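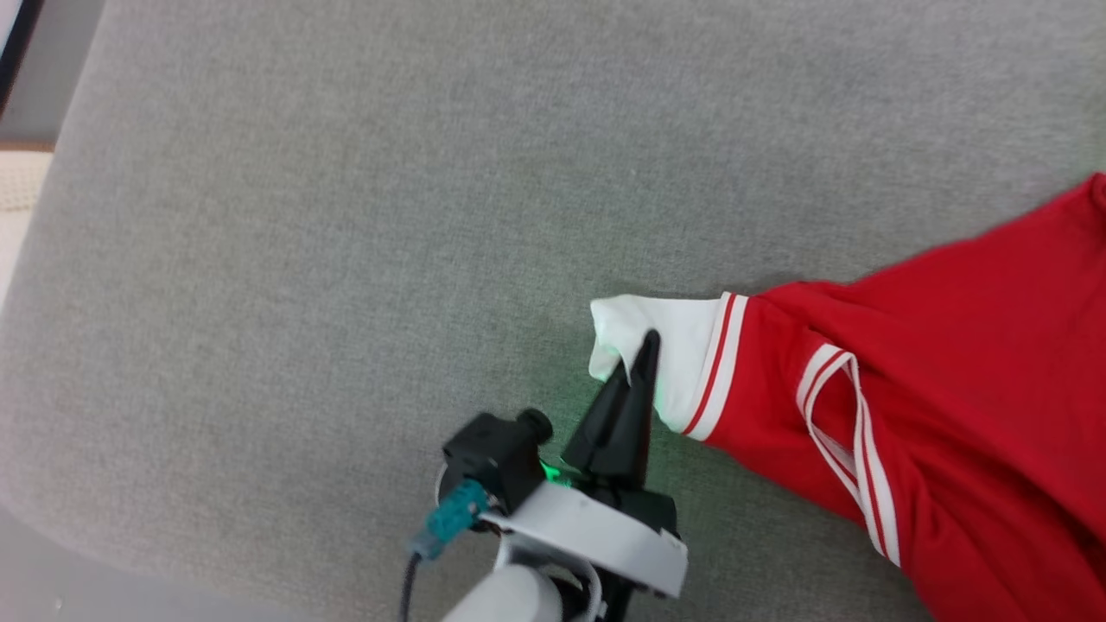

Gripper at the sleeve end of a red garment, garment handling station, Turberg.

Home | Test Program | Grippers | Cameras | Booking | FAQ | Contact

Search this site Enter keyword Go

Frequently Asked Questions: Gripper Comparison on Soft Goods

The answers on this page apply to the gripper comparison carried out at the Turberg test room under the Trokik program. They are intended for partner firms, visiting engineers and students who plan to submit a gripper, a wrist camera or a controller for testing. Last revised April 16, 2023.

What does the comparison measure?

Each gripper is assessed on its ability to take hold of clothing by an edge, lift it and pass it to a second gripper. Hard objects are covered by a separate procedure and are not discussed on this page.

Why is the work done on a padded surface?

Partner firms asked for conditions closer to those of a home. On a hard table, a fingertip can be pressed down against the surface and slid under the cloth. Upholstery gives way under the same movement, and the fingers may pick up the cover together with the garment. A gripper that performs well on a table is therefore tested again on the cushion before any result is issued.

Which finger shapes are accepted?

Parallel grippers with two fingers are accepted in all sessions. Tapered fingers are the most common entry. Fingers with slots or cutouts near the tip are permitted, provided that no edge is sharp enough to catch a thread. Suction devices are not accepted at present.

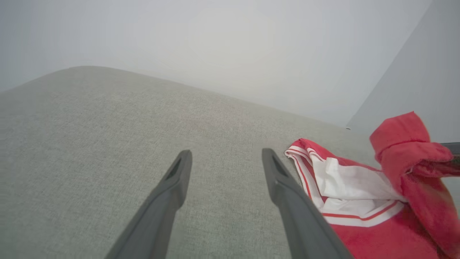 Applicants who wish to compare two sets of fingers on the same arm may do so within a single session. The change of fingers is carried out by program staff, and the arm is calibrated again before testing resumes. The two sets are listed separately in the report.

How many attempts are made with each gripper?

The standard series consists of 18 attempts. The garment is dropped again by hand before each attempt, and no effort is made to lay it flat. Attempts stopped because of a controller fault are repeated once. A second fault in the same attempt is recorded as a failure.

May I bring my own garments?

Yes. Garments should be washed without fabric softener and delivered to Rosalie Hauser at the front office three working days before the session. Items with loose beads or pins will be returned. Applicants who do not bring garments will use those kept at Turberg.

Where should the camera be mounted?

A wrist camera should have a clear view of both fingertips when the gripper is open. The cable must be secured so that it does not pull on the connector when the wrist turns. Applicants using the Nakis controller should request the camera settings sheet from Florian Hollenstein, as exposure must be fixed before the first attempt. Automatic exposure has led to poor results where bright white cloth lies next to a strong color.

Are indicator lights on the gripper allowed?

They are allowed if they can be dimmed. Light from the gripper body can tint pale fabric nearby, and this may affect controllers that rely on color to find an edge.

How is a handover scored?

A handover is complete when the second gripper has closed on the cloth, the first has opened, and the garment remains off the cushion. Partial handovers are recorded but receive no points. The receiving gripper must begin the attempt with its fingers open.

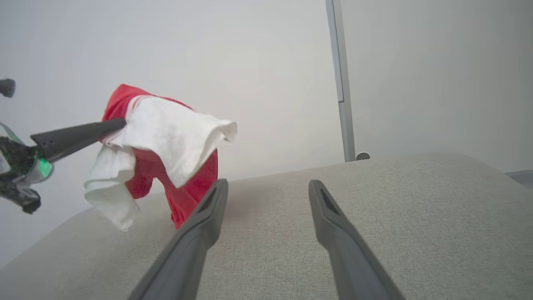 Red and white cloth held above the cushion by one gripper, with a second gripper open in the foreground.

What happens if a gripper takes hold of more than one layer?

This depends on the task named in the application. For lifting and handover, a grip through several layers is counted as valid. For unfolding, it is counted as an error, and the attempt continues until the time limit of two minutes.

Who reviews the results?

Nadja Holzer reviews the recordings and Rosario Marras checks the force data. Where their findings differ, the attempt is viewed again by both. Applicants receive the report in nearly three weeks and may submit written comments before it is filed.

Can results be compared with those from the Hodoroagă site?

Only in part. The Hodoroagă site used a firmer cushion until January, and reports issued before that change should not be set beside those from Turberg. Later reports may be compared if the same finger material was used.

How do I book a session?

Requests should be sent in writing to Waltraud Hollenstein through the Booking page. Please state the weight of the gripper, the type of wrist flange and the controller version. Sessions are confirmed once the mounting drawing has been received.

3 comments | 2 shares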